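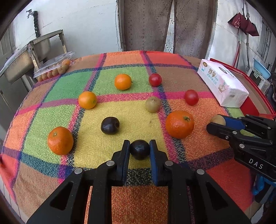
Notebook, fruit handling, two-gripper sets
18/03/2021

Subject: house rules for hand-held gripper recording, third pass. The January version was one page and mostly about charging. This replaces it for soft produce. The Halliday sets (boxes, tins, cutlery) stay on the old sheet until somebody rewrites that too.

Went through the rules with the plaid blanket table as the working case. Oranges, plums, kiwi, cherry tomatoes, one gripper to the left hand and one to the right. Notes below in the order we argued about them.

1. Before starting

Fingertip pads get wiped with a damp cloth and then a dry one. Check that each pad sits square on its finger and that no edge is lifting. If an edge is lifting, change the pad. Do not press it back down and carry on, we lost most of a Nusside session that way.

Open and close each gripper fully five times with nothing in it. Feel for a catch at the pivots. Write "free" or "catch" on the session sheet. "Mostly free" is a catch.

Look over every fruit. Anything split or leaking comes out and goes in the bin, not back in the bowl for lunch. Produce that has been on the table is not eaten afterward. This was in the January version in small print and people were eating the oranges.

2. The surface

Blanket is allowed. Earlier draft said plain surfaces only, and I have taken that out. Cultetti asked for home surfaces, and a home table has cloth on it. A busy pattern is fine too. What is not fine is a fold or ridge under the fruit, because the fruit rolls to it every time and every layout ends up the same.

Flatten the blanket by hand before each layout. Don't tug it flat with the grippers.

Ordinary household things may stay at the back of the table. Tissues, a container, whatever lives there. They stay put for the whole session. If something gets moved by accident, leave it where it ended up and note it.

3. Picking

One fruit per gripper. No double picks, even with the tomatoes.

Come in with the fingers open wider than the fruit. Touch with the pads only. If the bare black part of a finger touches the skin, finish the move and mark the take.

Squeeze until the fruit lifts and stop there. We talked for a long time about whether to put a number on this. There is no force readout on the hand-held units, so a number would be decoration. The wording is now "least squeeze that holds". A plum is the one to practice on. It is smooth, it gives a little, and you can see afterward if you overdid it.

After lifting, hold low over the table for two seconds before traveling. If it is going to slip it usually goes then, and a short drop onto wool does no harm.

4. Two hands

Only one gripper closes on a fruit at a time. The other can be near but has to be still, or moving away.

No crossing arms. If the fruit you want is on the other side, use the other hand. New people cross over constantly and the linkages knock together. Stop and check the pads if they touch.

Handing a fruit from one gripper to the other is a separate task with its own sheet. Not to be mixed into pick and place because you happen to feel like it.

5. When it goes wrong

Drops are kept. Failed grasps are kept. Do not restart, do not reach in with a bare hand, try again with the gripper. A take is thrown out only for these:
- a hand or sleeve goes between the fingers
- a fruit leaves the table
- a pad comes off

A fruit that leaves the table is out for the day.

6. Breaks

90 minutes is the limit for one operator, then swap. The grip is tiring and the squeeze gets heavier toward the end without you noticing. I noticed it in my own takes when I went back through them, the late plums were clearly being held harder than they needed.

Set the grippers down with the fingers open and the pads touching nothing. Not on the edge of the sink.

7. Labels

Session sheet gets the fruit list by kind, the surface, which hand started, and pad condition before and after. Use the Direr naming for files. If you forget the surface field the upload goes through anyway, and then someone has to open every take to fill it in. 274 of the old takes still have it blank. I am working through those when there is time.

Open points

Kiwi: the fuzz sheds onto the pads, or I think it does. Should we wipe after every kiwi? For now, wipe at each new layout and write down what you see on the cloth.

Tomatoes: they roll away from the first finger that touches them. Allowed to trap one against a bigger fruit? The rules say nothing. I would allow it, people do it with their fingers at home. Needs a second opinion.

Stems: nothing in the rules about picking a mandarin up by the stem side. Leave it free until we see damage.

Printed copy goes inside the lid of the gripper case. Take the January one out when you put this one in.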